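Finura Bookbinder's Adhesive, Slow Set

Item 2138
Sold by Greltbridge Book and Paper Supply

Finura Slow Set is a white, water-based glue for binding and repairing books. It dries clear and stays flexible, so a spine brushed with it will still bend when the book is opened. It is the glue we recommend for anyone who is new to case work and wants more time to line things up before the glue grabs.

Open time is 13 minutes on uncoated paper at normal room temperature. Expect less on a dry winter day with the heat running, and more in a damp basement. If you need a faster glue for small tip-ins and labels, see Finura Quick Set, item 1649.

What it is used for

Casing in text blocks, gluing up spines, attaching mull and spine linings, reattaching loose hinges, and covering boards with book cloth or paper. It also holds ribbon markers and headbands. It will not hold on plastic, vinyl, or waxed covers. For leather, most of our customers use wheat paste or a mix of paste and this glue. Test the mix on scrap first, as it can darken some leathers.

Do not use it on rare books or anything with real value. It can be softened with water while fresh, but once cured it is very hard to take back out of the paper. A conservator will want something reversible.

Repairing a loose hinge

This is the job most people buy the glue for. The text block has started to pull away from the case, and you can see a gap when you stand the book up and look down the spine. You need a thin knitting needle, some waxed paper, a bone folder, and two boards with a weight.

Dip the needle in the glue and roll off the extra on the lip of the jar. Stand the book on its tail, open the cover a little, and slide the needle down into the gap, turning it as you go. Do the same from the other end. Close the book, run the bone folder along the joint on the outside, put waxed paper inside the cover, and leave it under weight overnight. 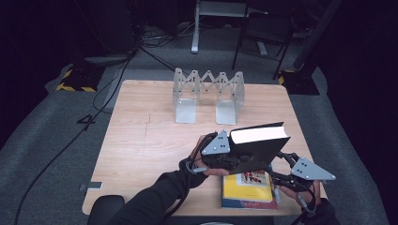 Hinges fail sooner on heavy books than on light ones. A thick text block hangs from the case whenever the book is standing on a shelf, and all that weight is carried by two strips of paper and a bit of cloth. A thick hardcover like the black one, with a deep block of cream pages, puts much more pull on the joint than a thin book like the yellow one under it. For the heavy kind we suggest a strip of Arum hinge cloth along with the glue. Lift a thick book with the covers held against the pages, and store it flat if it is too tall for the shelf.

Applying to spines and boards

Stir before use. Do not shake, as this puts bubbles in the glue. Use a round brush for spines and a flat one for boards. Work from the center out to the edges, and lay down a thin, even coat. Two thin coats on a spine are stronger than one thick coat, and they dry with less warping. Let the first coat go clear before adding the second.

The glue can be thinned with clean water, up to one part water to four parts glue. Pour out what you need into a cup and thin it there. Water added to the jar will shorten its shelf life.

Clean brushes in warm water right away. Dried glue can sometimes be picked out of natural bristles after a long soak, but synthetic brushes are usually done for.

Sizes

Small jar, 8 oz, with screw lid
Large jar, 32 oz, with screw lid
Refill pail, 1 gallon

The small jar is enough for several months of home repairs. Schools and libraries usually order the pail and fill the jars from it.

Storage

Keep the lid tight and wipe the threads before closing. Keep the glue from freezing. Frozen glue turns grainy and should be thrown out. We do not ship the gallon pail to cold-weather states between December and March.

Goes well with

Arum hinge cloth, white or gray, by the yard
Frerichs round glue brush, natural bristle
Frerichs pressing boards, sold in pairs
Waxed paper sheets, pack of 50

Shipping and returns

Orders placed before noon go out the same day, Monday through Friday. Unopened jars can be returned within 30 days. We cannot take back opened glue, but if a jar arrives grainy or with a broken seal, write to us with your order number and we will send another one.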